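Unit 5: Typing, Layouts and the Office, 1870s to Today

Course handout for Writing Tools and Work
Instructor: Teodoro Belmonte
Room 351, Gatchalian Building

Read this before the seminar. The reading questions are at the end. Bring your marked copy of the Brumero reader, because we will be working from the chapter on typing pools.

1. What this unit covers

Units 1 to 4 dealt with handwriting: pens, copybooks, clerks and the cost of paper. From here on we look at machine writing. The main claim of the unit is that the keyboard changed office work in two separate ways. It changed how fast a page could be produced, and it changed who was hired to produce it. Students often run these together in essays. Try to keep them apart.

2. Early machines

Many people built writing machines before the 1870s. Some were meant to help blind writers, and others were one-off projects that never went into regular production. The machine that sold was the one developed in Milwaukee by Christopher Latham Sholes and his partners and manufactured by Remington, a company that also made guns and sewing machines. It went on sale in 1874. It typed capital letters only, and the typist could not see the line being typed, because the type struck the underside of the roller.

Two later changes matter for us. The shift key came in 1878 and let one key print both a small letter and a capital. Front-strike machines, on which the writing was visible, spread from the 1890s. Underwood was the best known of these.

Double keyboards, with one full set of keys for small letters and another for capitals, competed with shift machines for some years. They lost ground as touch typing spread. A typist who doesn't look at the keys does better with fewer of them.

3. The QWERTY question

The order of letters on the top row has been explained in several ways:

The jamming account. Letters often used together were placed so that their type bars would not clash. You will find this in most popular histories. The weak point is that E and R, a very common pair in English, sit side by side.

The telegraph account. Early users included telegraph operators copying Morse code, and the layout was adjusted after their comments. This was argued by two researchers in Kyoto, and their paper is in the reader.

The "slow the typist down" account. You may have heard this one. There is little evidence for it, and there were no fast typists to slow down when the layout was being settled.

A different question is why the layout lasted. Paul David's 1985 article on QWERTY used it as a case of path dependence: an early choice becomes hard to leave because typists, teachers and manufacturers have all invested in it. Liebowitz and Margolis answered in 1990 that the evidence for a much better layout, mainly the Dvorak keyboard of 1936, was poor. Read both. In the exam you will be asked to set out each side fairly before giving your own view.

4. What was added around the letters

The letter block has changed little. Most of the growth has been at the edges. Tab stops came from the need to type columns of figures. The backspace key moved the carriage and erased nothing until correcting machines appeared. The word "return" refers to sending the carriage back to the start of the line, and "shift" to the physical movement of the basket or the carriage. These are good cases of a label outliving the part it was named for.

Function keys came from terminals and other data equipment, where a single key could send a command. The first IBM PC keyboard had ten, in two columns on the left. The Model M and its relatives moved them to the top and raised the number to twelve, with gaps dividing the row into blocks. That grouping is still standard on full-size boards.
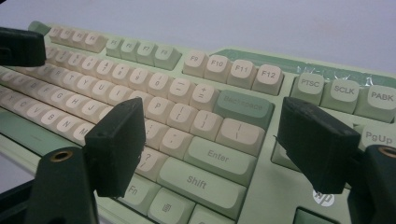
Ramil Yap objects to the word "standard" in this section. In his comments on the draft he writes that it hides a lot of variety: laptops squeeze or drop the gaps, many makers put volume and brightness on the top row by default, and national layouts differ in the letter block as well. He would prefer "common," and he asks that students compare a French AZERTY board with a German QWERTZ board before they say anything about what a keyboard normally looks like.

His point about national layouts is taken up in the seminar. For the essay, you may use either word as long as you say which machines and which years you mean.

5. Who did the typing

In the 1870s most office clerks in the United States were men. By 1930 the great majority of typists and stenographers were women. The machine is sometimes given as the cause, but the timing is more complicated. Firms were growing, paperwork was growing faster, and more young women were finishing high school. Typing was a new job, so it had no history as men's work to defend. Wages were low compared with a male clerk's and high compared with factory or domestic work.

The typing pool came out of the same growth. Letters were dictated or drafted elsewhere in the building and sent to one room, where the output of each typist could be measured. Our case study is the Somard Insurance pool at Brernau. The surviving ledger runs to 3271 entries and lists, for each job, the department, the number of pages and the initials of the typist. It does not list names. Extracts are on pages 9 to 14 of the reader.

When you use the ledger, watch for these problems:

Initials change when a woman marries, so one person may appear as two.
Retyped pages are entered sometimes as new work and sometimes left out.
The legal department stops appearing in June of the second year. This may mean that it had hired its own typists. The ledger gives no explanation.

Nearly 351 of the entries carry a supervisor's mark in the margin. We don't know what the mark meant. Past students have argued for both a complaint and a rush job, and good essays have been written on each side.

6. From typist to everyone

Word processing at first kept the division of labor in place. The machines of the 1970s were expensive and were put in central rooms, much like the older pools. The desktop computer ended that. By the 1990s managers who had never typed a letter were typing their own, and the job title of typist was disappearing from company lists.

Historians disagree about what was lost. One view is that typing pools were dull and badly paid and that few workers missed them. Another is that they gave women a way into office work, with training and sometimes promotion, and that the work did not vanish but was spread across other jobs without being counted – email is the usual example. The interviews in the reader support parts of both.

7. Terms to know

Type bar: the arm that carries the letter to the paper.
Touch typing: typing by finger position, without looking at the keys.
Path dependence: the way early choices limit later ones.
Typing pool: a central group of typists serving several departments.
Legend: the letter or word marked on a key.

8. Reading questions

Why did the shift key win out over the double keyboard?
What would count as good evidence that one layout is faster than another?
David and Liebowitz and Margolis use the Dvorak tests differently. Where exactly do they part?
What can the Somard ledger tell us about a single typist's working day, and what can it not tell us?
Choose one key whose name comes from an older machine. Trace its use from that machine to the present.

Written answers should be one page in total. Hand them in at the start of the seminar, 9 a.m., on paper. Typed, please.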